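帽子を脱ぐ場所について

八月の暑い盛りに、駅前の喫茶店で三十分ほど人を待っていたときのことです。隣の席に座った年配の男性が、腰を下ろすなり帽子を脱ぎ、さてどこに置こうかという顔で、テーブルの上と自分の膝と隣の椅子を順々に見比べておられました。結局その方は、帽子を膝にのせたままアイスコーヒーを飲み、立ち上がるときに床へ落として、あわてて拾って出ていかれました。私はその一部始終を、申し訳ないことに、本を読むふりをしながら全部見ておりました。

それ以来というもの、店に入るたびに帽子の置き場所が気になって仕方がありません。気になりだすと止まらない性分で、家族にはもうその話はいいと言われておりますが、書くぶんには誰の食事の邪魔にもならないでしょうから、ここに少し長く書かせていただきます。

私の言いたいことは簡単で、店にも役所にも病院にも、帽子掛けを戻してほしい、ということです。

子どものころ、祖父の家の玄関には帽子掛けがありました。柱に打ちつけた横木に、先の丸い木の釘のようなものが並んでいて、祖父の中折れ帽と、畑に出るときの麦わら帽と、冬の毛糸の帽子が、季節ごとに場所を譲り合うように掛かっていました。孫の私の帽子を掛けるところは一番下の端で、背伸びをしてやっと届くところにわざわざ一本足してくれたものです。学校の黄色い帽子をそこに掛けると、祖父が奥から「帰ったか」と声をかけてくれました。顔を見る前に、帽子を掛ける小さな音でわかるのだそうです。

あの家はもうありませんが、横木だけは叔父が外して取っておいてくれて、いまは私の家の玄関にあります。ところがいざ使おうとすると、掛ける帽子が昔とはずいぶん違います。つばのぐるりとついた帽子は釘にすっと収まるのに、野球帽というのは、あれはなかなか素直に掛かってくれません。後ろの留め具の隙間に通せば掛かるのですが、そうすると前のめりにお辞儀をしたような格好になり、いつのまにか落ちています。私などは根負けして、つい食卓に置いてしまいます。

帽子を食卓に置くのは行儀が悪いと、母にはよく叱られました。外の埃をかぶったものを、ご飯を食べるところに置くとは何事かというわけです。理屈はもっともだと思います。思いますけれども、では母が代わりの場所を教えてくれたかというと、そういう記憶がありません。「そこじゃないところに置きなさい」と言うばかりで、そこじゃないところというのは、だいたい弟の頭の上か、犬の寝床のそばでした。

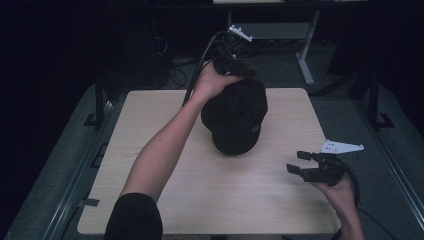 木の天板に置かれた黒い野球帽。

礼儀というものは、口で言うだけではなかなか身につかないもので、それを助ける道具が手近にあってこそだと私は思うのです。傘立てがあるから濡れた傘を店の中に持ち込まずにすみ、靴箱があるから玄関が片づくのであって、傘立てを全部しまいこんでおいて「最近の人は傘の扱いが悪い」とこぼすのは、少々意地悪な話ではないでしょうか。帽子についても同じです。掛ける場所をなくしておいて、室内で帽子を脱がない若い人を叱るのは、私はどうも気が進みません。脱いだところで、持っていなければならないのですから。

以前、ジテンドラ・ウニヤルさんという方と、町の料理教室でご一緒したことがあります。日本に来て長い方で、豆の煮込みをそれは上手に作られるのですが、そのウニヤルさんが、日本の店の荷物かごに感心しておられました。椅子の足もとにある、鞄を入れるあのかごです。初めて見たときは洗濯物を入れるのかと思った、と笑っておられました。鞄を床にじかに置かなくてすむ、あれを考えた人は偉い、と何度もおっしゃるので、私も自分がほめられたような気になって、いい加減にうなずいておりました。

「でも、帽子はどうしますか」

そう聞かれて、うなずいていた首が止まりました。かごに入れればいいでしょうと答えたのですが、家に帰ってから考えると、鞄の下敷きになった帽子ほど情けないものもありません。私も一度やりました。麻の夏帽子で、買ったばかりでした。鞄には図書館で借りた本が五冊入っておりまして、食事を終えて取り出したときには、帽子はもう帽子というより鍋敷きに近い姿になっていました。蒸気をあてたり、丸めたタオルを詰めたり、いろいろやってみましたが、あれから右のつばだけがどうしても上を向きます。いまも庭仕事のときにかぶっております。

もちろん、店のほうにも事情がおありでしょう。

近所に「ジャタール」という、カレーとお茶を出す小さな店があります。店主はデヴェンドラ・ティヤギさんといって、私の長話にもいやな顔ひとつなさらないので、つい甘えて、帽子掛けを置きませんかと持ちかけてみました。ティヤギさんは鍋をかき混ぜながらしばらく考えて、忘れ物が増えるのが心配だと言われました。傘だけでも、梅雨の終わりには店の奥に39本もたまったのだそうです。傘なら透明なものが多いし、取りに来ない人もあきらめがつく。けれども帽子は、その人の頭の形がついていて、捨てるのがつらい。そう言われてみると、なるほど返す言葉がありませんでした。

それから、壁の問題があります。このごろのお店は壁をすっきり見せたいところが多く、釘一本打つにも大家さんの許しがいるとか、あとで元に戻さなければならないとか、聞けば聞くほど窮屈なものです。昔ながらの、床に立てる枝のような形の帽子掛けなら壁は傷みませんけれども、あれは場所をとりますし、子どもがぶらさがります。私もぶらさがりました。

それでも、と私はやはり申し上げたいのです。

ジャタールの席数は13で、ティヤギさんの店に帽子掛けの釘が13本いるわけではありません。真夏の昼どきでも、帽子の客は多くてその半分もいないでしょう。入口の脇に短い板を一枚、釘を何本か。それだけあれば、帽子の人は店に入ってまず足を止め、帽子を脱ぎ、掛けて、それから店の人に会釈をするという、ひとつづきの動作ができます。私はこの順番が好きなのです。外の暑さや、急いで歩いてきた気持ちのようなものまで、いっしょに釘に掛けていけるような気がいたします。

役所や病院になると、この思いはもっと強くなります。先だって、膝の具合を診てもらいに整形外科へまいりましたら、受付には75番までの番号札が用意してあって、待合の椅子はどれもふさがっていました。そして見回すと、帽子の人の多いこと。お年寄りは日よけに帽子をかぶってくるよう、家の人にもお医者さんにも言われているのですから当たり前です。それがみなさん、片手に杖、片手に診察券を持ち、帽子は脇にはさんだり、口を開けた手提げに押しこんだり、たいそう苦労しておられました。血圧を測る機械の上に置き忘れられた帽子もひとつ、ちょこんとのっておりました。

暑いから帽子をかぶりなさいと、町の放送でも回覧でも毎日のように言ってくれます。ありがたいことです。ありがたいのですが、かぶれと言うからには、脱いだあとのことも少しは考えてくださると、なおありがたい。市の広報に投書もいたしました。字数は300字までと決まっておりまして、私のような書き手には自己紹介だけで終わってしまう長さです。祖父の横木の話を泣く泣く削って、待合室に帽子掛けを、とだけ書いて出しました。お返事はまだいただいておりません。

帽子は脱がなくてもよいのではないか、というご意見もあると思います。甥などはそう申します。室内で帽子をかぶっていても誰も困らないし、髪が乱れているから脱ぎたくない日もあるし、病気の治療で脱ぎたくない人だっている、と。甥にしてはいいことを言うと感心しました。そのとおりで、脱ぎたくない方に脱げと迫るような世の中を、私は望んでおりません。帽子掛けは、そこにあるだけでよいのです。使いたい人が使い、使わない人は通り過ぎる。傘立ての前を、晴れの日に素通りするのと同じことです。

それに、私は野球帽の方たちのことも忘れずにいたいのです。先ほど申しましたように、昔の形の釘では野球帽はうまく掛かりません。いま町で見かける帽子は、私の目には野球帽がいちばん多いようですから、帽子掛けを戻すと言っても、祖父の時代のものをそのまま復活させたのでは片手落ちになります。奥行きの浅い棚でもよいのではないでしょうか。手のひらを広げたくらいの奥行きがあれば、つばを前に向けて、ぽんと置けます。これなら釘も要らず、形も崩れず、母にも叱られません。

実はこの冬から、うちの玄関の横木の上に、細い棚板を一枚渡してあります。日曜大工の苦手な私が、甥に手伝わせて、というより甥がほとんど作って、私は横で水平かどうかに口を出しておりました。少し左に傾いております。傾いておりますが、帽子は転がりません。甥は来るたびに自分の帽子をそこへ置くようになり、帰りがけに忘れていくこともなくなりました。と書いたそばから思い出しましたが、先月ひとつ忘れていきました。いまも棚にあります。

ティヤギさんには、その棚の話をまたしてみるつもりです。忘れ物の心配については、レジから見えるところに棚を置けば、お会計のときに「お帽子は」と声をかけられるのではないかと考えております。ティヤギさんは声のよく通る方ですから、きっと駐車場の先まで届くでしょう。豆のカレーをいただきながら、今度は手短にお話しするようにいたします。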